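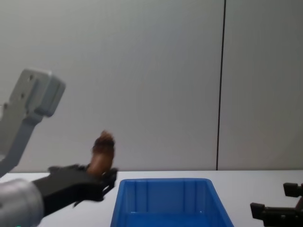 Olard Foods Brings Its Slow-Roasted Pepper Sauce to Grocery Stores

TRAVTON, 4/18/23. Olard Foods will begin selling its roasted red pepper sauce in jars this month at 113 grocery stores. Until now the sauce was sold only at the company's lunch counter in Travton and at the Lelness farmers market.

The sauce is made with red peppers, onions, garlic, olive oil and a little smoked paprika. The peppers are roasted whole and peeled before they go into the kettle, and the sauce simmers for 2 hours. It contains no cream or added sugar. 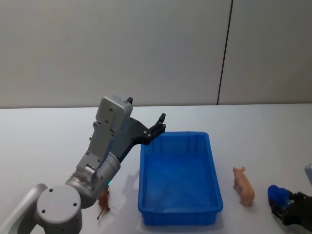 It comes in mild and hot, and both can be used straight from the jar on pasta, rice, eggs or baked chicken. An opened jar should be kept in the refrigerator and used within a week.

Olard tested the jarred version last November with some 260 lunch counter customers. Most of them asked for more garlic, and the recipe was changed before the first full batch was cooked.
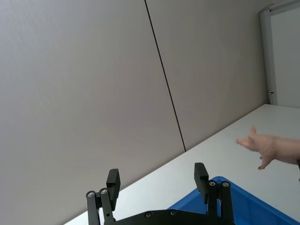 Rutkowska said the mild sauce works best thinned with a spoonful of pasta water, and that the hot one should go on at the table so each person can decide how much to use.

Recipe cards for a baked polenta and a pepper soup will be available next to the jars in all stores. The lunch counter will go on serving the sauce fresh. Stores that want to carry it can write to the Olard Foods sales office in Travton.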